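Casting Small: Marek Doležal on the Famside Blind-Box Line

5 June 2021

Marek Doležal runs tooling and production for Famside, the vinyl figure label based in Busalcombe. The company's second blind-box series, Jarkevau, goes to stores in October. We spoke by phone for an hour, mostly about molds.

The first series had a known problem with paint registration on the eyes. Doležal puts that down to the masks. "We used one spray mask per face, and it wore out faster than the supplier said it would," he says. "By the end of a shift the edge had lifted and you got a soft line. For Jarkevau we switched to pad printing for the eyes and kept spray for the hair and the base coat."

The change added 2 steps to each head. It also cut the reject rate, though he declined to give a percentage. What he would give was the size of the test run: 419 pieces, all checked by hand against a painted master.

Jarkevau has seven sculpts, one fewer than planned. The eighth had an undercut behind the collar that would not release from the mold. "You can split the part and glue it, but then there is a seam in the worst possible place," Doležal says. "We moved it to a later wave and the sculptor is reworking the collar."

Collectors have asked about the chase figure, named Yazzie. It uses the same body tool as one of the regular figures with a new head and a metallic finish. Total production is 3,087 pieces, and they are packed at random through the cases. Doležal says weighing boxes will not help anyone find one. "The head is a little heavier, so we put a card insert in the other boxes. I have seen people with kitchen scales in stores. They can keep the scales."

Boxes are a subject he returns to several times. Series one shipped in a tuck-end carton that crushed at the corners, and buyers who keep their figures sealed complained. The new carton is a heavier board with a glued base.
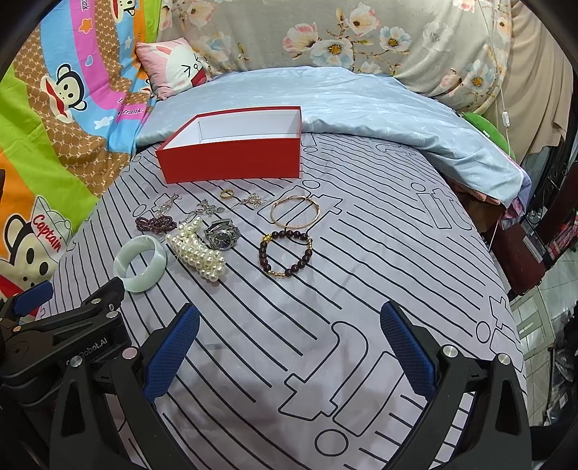
Jewelry and an open red box on a car-print sheet.

Asked about resale prices, Doležal is brief. "I look at them. I do not plan around them." He is more willing to talk about the stands, which now have a peg instead of a magnet. The magnets came loose in hot weather, and replacing them took up much of his time last summer.

Work on a third series has started. The bodies will be a size larger, so none of the current tools can be reused. "I would like to keep the same foot peg," he says. "That depends on the shrinkage, and we get the first test shots next month."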